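Notebook, August, open day

8:40 a.m. Coffee urn arrived before the power strips did. Tadhg has put the visitor badges in alphabetical order by first name, so Manouchehr Rezaei and the Ovine people will be sorting that out at the door.

Running order as agreed with Bláthnaid: welcome, safety talk, two-arm hose demo, questions, sandwiches. The safety talk is 7 minutes. I have asked for 6.

Hose demo notes. Both arms hold the gray corrugated hose by the ribs, one on each side of the joint, with the smooth cuffs and the white connector left clear in the middle. Keep it level and high off the table so the back row can see something. Visitors will ask whether it's going together or coming apart — say which before you start, Jarlath. 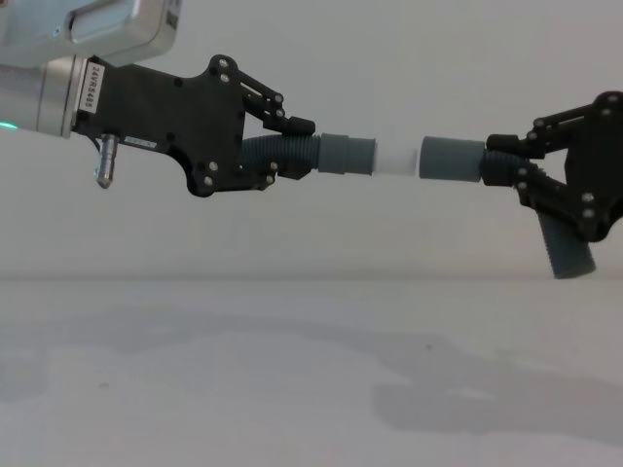
Questions from the floor

Nosipho took these down, I only talked.

Can it do a stiffer hose? Said we'd try one if they mailed us one. The man from Ó Conaill wrote this down as a yes.

Why two arms? Because a hose held at one end goes wherever it likes. Best answer I gave all day, and it went to a teenager looking for the restroom.

How much? Pointed at Bláthnaid.

To do

Print more handouts. We had 157 and they went before lunch, mostly as plates.
Send Rirkada the grip settings — the current ones, from Nosipho's folder.
Return the urn.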